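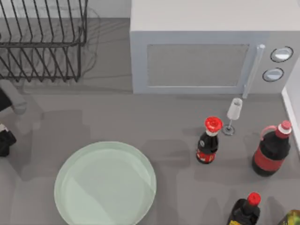 Planning and Budgeting for a Kitchen Robot Arm: Frequently Asked Questions

Last revised in September. Maintained by Qistina Sopacua, equipment planning, Lellia.

These are the questions we get most from labs, culinary schools and small product teams that want to buy an arm for countertop work: moving plates, handling bottles, loading racks, opening appliance doors. Prices change too often to list on a web page, so ask for a current quote.

Do I need to buy an arm before I start?

No. Most of our customers begin in simulation. You can set up a counter with a dish rack, a microwave and a few bottles, bring an arm in from one side, and learn a lot about your layout before you spend money on hardware. The license for the Toketti simulation package is sold separately from the arm, and you can keep using it after the arm arrives.

What can simulation tell me about what to buy?

It is good for reach, mounting position and clearance. You will find out if the arm can get to the back of the counter, if it hits the front row of bottles on the way, and if a door handle can be approached from the side you planned. It also helps you choose between one arm and two.

It is weak on friction, soft objects, liquids and wear. A wine glass that is easy to pick up on screen may slip in a real gripper. Do not choose fingertips from simulation results alone.

What is included in the base price?

The arm, the controller, one two-finger gripper, a power cable and a table clamp. The following are not included:

Cameras and camera mounts
The workstation computer
Spare fingertips
Emergency stop extension cable
Shipping and import duty
On-site installation

How much should I set aside beyond the arm itself?

Start by pricing every item on the list above, then add the counter, the lighting and the staff time to set it all up. First-time buyers most often forget the computer. If you plan to train models on the same machine that runs the simulation, you need a better graphics card than the one in a typical office PC. Ask your IT department early. Their purchasing process may be slower than ours.

We also suggest holding back 15 percent of the total for things you find out you need in the first months.

Which arm is right for countertop work?

We sell two. The Żak is the smaller one and covers a normal counter depth when it is mounted at the side. It handles plates, cups, small bottles and light utensils. The Grornuvcombe has a longer reach and a higher payload, and it is the one to look at if you want to lift full large bottles or pull open stiff appliance doors. It needs a floor stand, so check your floor plan before asking for a quote.

If you are not sure, send us the weight of your heaviest object and the distance from the mounting point to the farthest spot you need to reach.

Side mount or rear mount?

Side mount leaves the back of the counter free for appliances and racks, and it is easier to service. Rear mount gives more even reach from left to right but takes up the space where a microwave would usually go. Try both in simulation with your own measurements. Changing the mount later means a new bracket and a repeat of the calibration.

Do I need special dishes or a special counter?

No special dishes. Buy several of each item, because some will break, and buy them all at once so they match. For the counter, a plain matte surface is easier on the cameras than a shiny one. It has to be stiff enough that it does not move when the arm stops suddenly.

How long is delivery?

The Żak normally ships in 2 weeks. The Grornuvcombe is built to order, and the date is confirmed in writing when we accept your purchase order. Fingertips and cables ship from stock.

Can I lease?

Yes, for either arm. Leases include repair of normal wear. They do not include damage from collisions, so new teams should look at the optional damage cover. Simulation licenses can be added to a lease but are billed as a separate line.

What does it cost to keep one running?

Expect to pay for fingertips, cables, the yearly inspection and the software renewal. Fingertips are the most frequent purchase. We have shipped more than 200 replacement sets to schools alone, and in classrooms they wear faster than they do in research labs.

Can I use objects and scenes I already have?

Usually. The package imports common 3D file types. Check the scale and weight of each object after import, since a bottle with the wrong weight will give you misleading results about payload.

Our grant has to be spent by a deadline. Can you invoice early?

We can invoice when the order is confirmed, if your institution allows payment before delivery. Send the grant terms with your order so we can word the invoice correctly.

How do I get a quote?

Use the request form and choose form 747 for a combined hardware and simulation quote. Include your counter measurements, your object list and the country of delivery. Quotes go out by email and state how long the price is held.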